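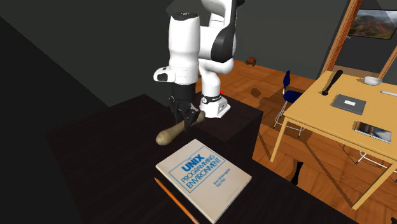 Ticket 954 - Gripper comparison, simulated bench
Product: Brirnis scene runner, with the Pirihi two-finger gripper model
Raised by: Ibsa Beyene, Baltell
Assigned to: Raghavendra Shenoy, Rilach support
Priority: Normal
Status: Open, awaiting customer

Summary
The Pirihi gripper model loses its hold on rounded objects during the lift stage when the position controller is selected. The same arm, object and start pose give a steady hold under the force controller. We require guidance on whether the position controller is suitable for the comparison we have been asked to complete.

Entry 1 - Ibsa Beyene
The comparison covers two controllers on one arm. The target is the tan club-shaped object, which the parallel gripper takes from above and holds just over the dark table. The book and the pencil are left lying on the table in all runs, as they form part of the agreed layout. Each controller is given 20 attempts from identical start poses. Under the force controller the object was kept in every attempt. Under the position controller it slid out of the fingers in 5 attempts, always towards the bulbous end. The finger closing width was left at the value supplied with the model.

Entry 2 - Raghavendra Shenoy
Thank you for the report. Please confirm the following before we look further.
Which release of the gripper model is installed?
Is the physics step the same for both controllers?
Does the slip occur while the arm is moving, or only once it has stopped?

Entry 3 - Ibsa Beyene
The model is the July release. The physics step is the same for both controllers and is read from a single settings file. The slip begins while the arm is still rising. On two occasions the object remained between the fingers until the arm stopped and then turned and dropped.

Entry 4 - Raghavendra Shenoy
The position controller in the July release stops the fingers at a fixed width and applies no further closing effort. On a box this makes little difference. On an object that narrows along its length, the contact area is small and any shift along the fingers reduces it again. Please reduce the closing width by one step, leave all other settings unchanged and repeat the full set. Please also attach the contact log, limited to the first 2000 lines.

Entry 5 - Berhanu Gidey, Baltell
I have taken over the runs from Ibsa Beyene. The closing width was reduced as instructed and the set was repeated on 23/09/2024. The object slipped in one attempt. The contact log is attached. It shows the left finger losing contact before the right - we had expected both to release together.

Entry 6 - Raghavendra Shenoy
The log has been received and passed to Torbjørn Moen, who maintains the gripper model. The uneven release may come from the grasp point being set too near the rounded end. Please move the grasp point towards the narrower end and run the set once more. The arm path should not be altered.

Entry 7 - Torbjørn Moen
I have read the log and agree with the advice in Entry 6. Please also record the finger width at the moment of first contact, as this value is not written to the log by default. The switch is found under the output settings of the scene runner.

Entry 8 - Berhanu Gidey
Noted. The additional output has been switched on. Roald Eide has asked that the original results be kept alongside the new ones in our report, with the closing width stated for each set. The repeat runs are queued and the results will be added to this ticket.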